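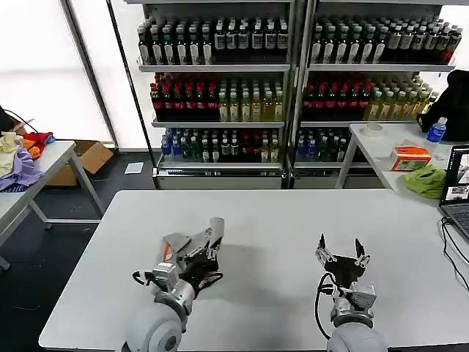

Stotbridge office moves to the new order system

The Stotbridge office switched from its old order system to Lavora over the last weekend in October. The Hepburn warehouse will follow in the new year. Several readers have asked what the change involved and what they should expect when their own site comes up, so this item goes through it in some detail.

The old system, which most people still call the green screen, had been in use at Stimar since before the two sites were joined. It did the basic work well enough. Orders went in, picking lists came out, and invoices were printed overnight. The trouble was that each site kept its own customer list, its own price file and its own set of item codes. A customer who bought from both sites had two account numbers and got two statements. Anyone who wanted a total for the company had to export from both and match them up in a spreadsheet, and the finance team was doing that every month.

Lavora keeps one customer record, one price file and one item list for everybody. Sales, purchasing and accounts all read from the same place. A change to a delivery address shows up for the warehouse as soon as it is saved.

Cleaning up the data

Most of the work was done well before the switch. Hannelore Sperling, who led the project, started with the item list in the spring. When the two lists were put side by side there were 2776 codes that appeared in both with different descriptions, units or prices. Some were simple spelling differences. Others were harder. The same code could mean a single unit at Stotbridge and a box of 20 at Hepburn, and the stock figures depended on which one was meant.

"We tried matching them automatically and gave up after a week," she said. "The program was right most of the time, but we couldn't tell which times. In the end the purchasing team went through the list by hand, one supplier at a time, and it took the whole summer."

Customer records were next. Accounts with no activity for several years were archived and were not carried over. They can still be looked up in the old system, which will stay available on a read-only basis. If you need to reopen one of those accounts, send the old account number to the help desk and it will be set up fresh in Lavora.

The switch itself

Order entry on the green screen closed at the end of business on the Friday. Open orders were moved overnight, and stock balances were loaded the next morning after a count of the fast-moving items. The team compared 100 open orders line by line against printouts from the old system. Two had the wrong tax code, and both were traced to the same customer group. The group was corrected and the load was run again.

Monday was slow. Order entry took noticeably longer than usual, and the phone queue at Stotbridge was long for most of the morning. Part of this was people finding their way around new screens. The other part was a setting that made the system recheck every price each time a line was added. That setting was changed at lunchtime and the screens have been quicker since then.

Printing was the bigger problem. Delivery notes came out on the wrong printer for the first two days, and the warehouse staff had to walk across to the front office to collect them. The printer assignments are now tied to the workstation and no longer to the user, so it doesn't matter who is logged in.

What has changed in daily work

Credit holds are now applied when the order is entered. In the old system an order could be picked and packed before anyone noticed that the account was over its limit. Sales staff will see a yellow bar across the top of the order, and the order will not go to the warehouse until accounts releases it. Please don't split an order into smaller ones to get around the hold. The limit applies to the account as a whole, and splitting only makes more work for the person releasing it.

Special prices need an end date. If no date is entered, Lavora will not save the price. Old special prices were brought over with an end date at the close of the financial year, and account managers should go through their own lists before then.

Returns have their own screen – they are no longer entered as negative orders. The reason field is required. The choices in it are fairly broad at the moment and purchasing has asked for a few more, so expect that list to grow.

Reports are the area where there is still the most to do. The daily sales report and the open order report are both available. The margin report by product group is being rebuilt, and until it is ready finance will send it out by email on request. Anyone who has a spreadsheet that draws on the old export files should tell the project team. Those files stopped updating when the green screen closed, and the spreadsheets will go on showing October figures without any warning.

Getting ready at Hepburn

Hepburn has more stock locations and uses handheld scanners, so its preparation will be different. The scanners have to be tested with the new picking screens, and the location labels in the older part of the building need to be replaced first. Label printing has begun and the aisles will be done in order, starting at the loading dock end.

Training will be held in small groups, with practice orders on a test copy of the system. At Stotbridge the sessions were given six weeks ahead, and many people said they had forgotten much of it by the time they needed it. The Hepburn sessions will be held in the two weeks just before the switch. Supervisors have the sign-up sheets. Staff who work evenings can ask for a session at the start of their shift.

The test copy is open to all staff with a Lavora login. It is refreshed every Sunday night, so anything entered there during the week will be gone by the next morning. It has a blue background – if the background is white, you are in the live system.

The Stotbridge support desk will be staffed over the weekend of 27th November for the first month-end run. Questions about month-end should go to the desk by email, with the order or invoice number in the subject line.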